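Cadden publie Hellinix 2, sa suite logicielle de planification pour bras manipulateurs en cuisine

Communiqué de presse
2024-04-20

Cadden annonce la disponibilité de Hellinix 2, nouvelle version de son logiciel de perception et de planification de mouvement. Hellinix s'adresse aux laboratoires et aux intégrateurs qui font travailler un bras sur un plan de travail domestique, au milieu d'objets posés là par leurs utilisateurs.

La version 2 remplace le planificateur d'origine. Le nouveau module, Grallis, recalcule la trajectoire pendant le mouvement à partir des vues disponibles, qu'elles viennent de caméras fixes ou d'une caméra de poignet.

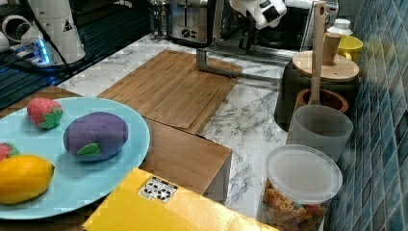
Dans la version précédente, la scène était reconstruite une seule fois, avant le départ du bras. Tout objet déplacé ensuite imposait un arrêt et une nouvelle acquisition. Grallis met à jour la carte d'occupation 20 fois par seconde et ne reprend que la portion de trajectoire concernée.

Les surfaces brillantes ont fait l'objet d'un travail à part. L'inox et le verre renvoient des reflets que les versions antérieures prenaient parfois pour des obstacles. Hellinix 2 compare les vues entre elles et écarte les points qui ne se confirment pas d'un angle à l'autre.

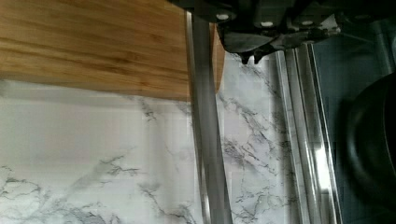 Faut-il réétalonner les caméras pour passer à la version 2 ?
Les fichiers d'étalonnage de la version 1 sont repris tels quels. Un nouvel étalonnage est demandé seulement si une caméra a été déplacée ou si l'outil monté au poignet a changé.

L'outil d'annotation Opoku est désormais livré avec la suite. Il permet de rejouer un essai, d'afficher côte à côte les vues enregistrées et de corriger l'étiquette d'un objet sur toute une séquence. Les corrections sont exportées au même format que les données d'origine.
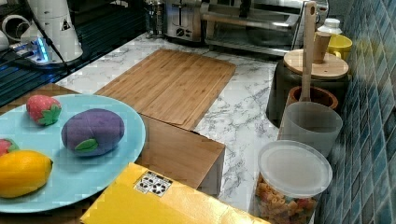 « Nos utilisateurs passaient plus de temps à ranger le plan de travail qu'à tester leurs programmes », explique Ayuba Boateng, responsable du développement chez Cadden. « Nous avons voulu que le logiciel accepte une cuisine encombrée, avec de la vaisselle et des emballages, sans réglage particulier. »

La bibliothèque d'objets compte 14 nouvelles catégories, dont les planches à découper, les bocaux à couvercle et les grille-pain. Les objets souples restent pris en charge à titre expérimental. 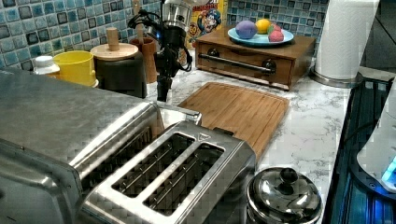
Hellinix 2 fonctionne sous Linux et s'installe à côté d'une version existante. Les titulaires d'un contrat de maintenance y ont accès dès maintenant depuis leur espace client. Une licence d'évaluation, limitée à 10 postes par établissement, peut être demandée jusqu'à la fin du mois d'avril.

La documentation est disponible en français et en anglais. Les demandes de démonstration sont à adresser au service commercial de Cadden.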